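How to Calculate a Goalkeeper's Adjusted Save Rate

Raw save percentage treats every shot on target as equal. A back-pass miskick that rolls to the keeper counts the same as a header from five yards. The method below corrects for that with a spreadsheet and a match log. It was written for Virkell, a semi-professional club, and has since been used for its youth sides.

What you need

- A match log listing every shot on target faced
- A spreadsheet program
- Video of each match, if you want to check shot locations

Step 1. Clean the log

Remove shots that a defender blocked before they reached the keeper. Remove own goals. Keep penalties, but give them their own column. Shots that hit the post and stayed out are not on target, so delete them as well.

The Virkell log held 1,159 shots of all types. After cleaning, 419 on-target shots remained.

Step 2. Assign a zone

Divide the area in front of goal into three zones:

Zone A: inside the six-yard box
Zone B: the rest of the penalty area
Zone C: everything outside the penalty area

Record the zone from the position of the ball when it was struck. If two people are logging, have both code the same match first and compare. Senthil Rao and Mulugeta Sisay coded one match in January and disagreed on 22 entries, nearly all of them on the line between B and C. They settled on one rule: a ball touching the line is in Zone B.

Step 3. Find the baseline

For each zone, divide total goals by total shots on target, using every keeper in the log. This gives the goal rate for that zone. Do not borrow rates from a professional league - the finishing is different and the results will be skewed.

Step 4. Calculate expected goals against

For one keeper, multiply the number of shots faced in each zone by the goal rate for that zone. Add the three results. Penalties are handled the same way, with their own rate, and added last.

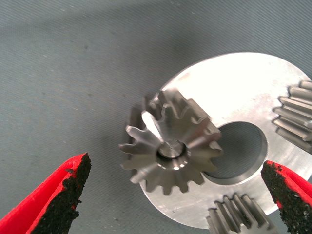 Step 5. Compare with actual goals

Subtract the goals conceded from the expected figure. A positive number means the keeper let in fewer than the baseline predicts. Divide by shots faced to get a rate that can be compared between keepers.

Example: a keeper expected to concede 28 has conceded 22. The difference is plus 6.

Limits

Zones ignore shot power, deflections and crowding in front of the keeper. Small samples swing widely, so do not rank keepers on a handful of matches. Recalculate the baseline at the end of each season and store the old one in a separate sheet.

Last updated Feb 18, 2024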